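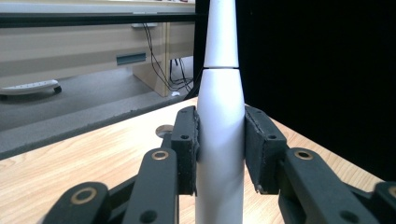 Running a tape label for a term: my project report

So my project was to set up a very small record label and get one proper release out before the end of the course. I called it Cluller, which was the only name on my list that all my flatmates could spell. The plan was one compilation of bands and bedroom producers from Skoldale, on cassette and as a download.

I started in February by putting up a post on the college music board and got 62 tracks sent in, far more than I'd bargained for! I listened to all of them twice (mostly on the bus) and ended up picking nine. Two were by the same act, Bevus, who do a sort of slow, fuzzy synth thing, and I still think their second one should have opened side A. I put it at the end of side B and three people have told me off for it.

Money next. My budget was 700 pounds, and the tapes ate most of it. I had 60 made, with printed cards, and then found the duplicating place charged extra for coloured shells, so they're plain. The mastering I did myself on the college computers, and side B is a bit quieter than side A. I'd pay someone next time.

The bit I found hardest was the paperwork. I wrote a one-page agreement saying the artists keep their rights and we split any profit evenly after costs, but I sent it out after I'd already announced the track list, and one act wanted changes. We sorted it, though I lost a week and had to move the launch night.

We sold 41 tapes on the night and I've got the rest in a box under my desk. Downloads were slow until a local radio show played the Bevus track, then they picked up for a few days and dropped off again.

Handed in June 18, 2024. Full costs are in appendix 2, and the agreement (the fixed version) is in appendix 3.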